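About us

Hi, I'm Liudmyla Nechyporuk and I run Kirer, a small garage that looks after convertibles. I started it with one lift and a very tired little roadster, and now we have six bays and I still have the roadster (it's still tired!).

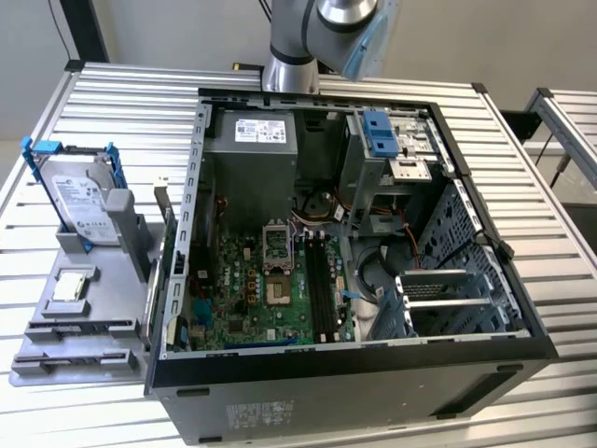
Most of our work is soft tops - new hoods, sticky latches, rear windows that have gone yellow, that kind of thing. We'll also do brakes, tires and an oil change while your car is in. I love a long drive with the roof down, so if you want route tips, ask me at the desk and clear your afternoon.
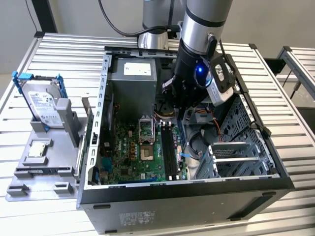
Do you work on folding hardtops?
We do, but call first so we can save you the tall bay. Those roofs need plenty of room overhead and a morning of patience.

November is when people bring cars in for winter storage. We have 32 indoor spots over on Gillies Lane, and they go fast, so get your name down early. Battery charging is included and so is a wash before you pick up.

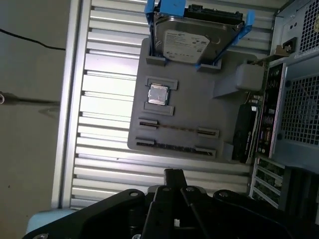
Computer tower on the bench

Page updated 22/06/2024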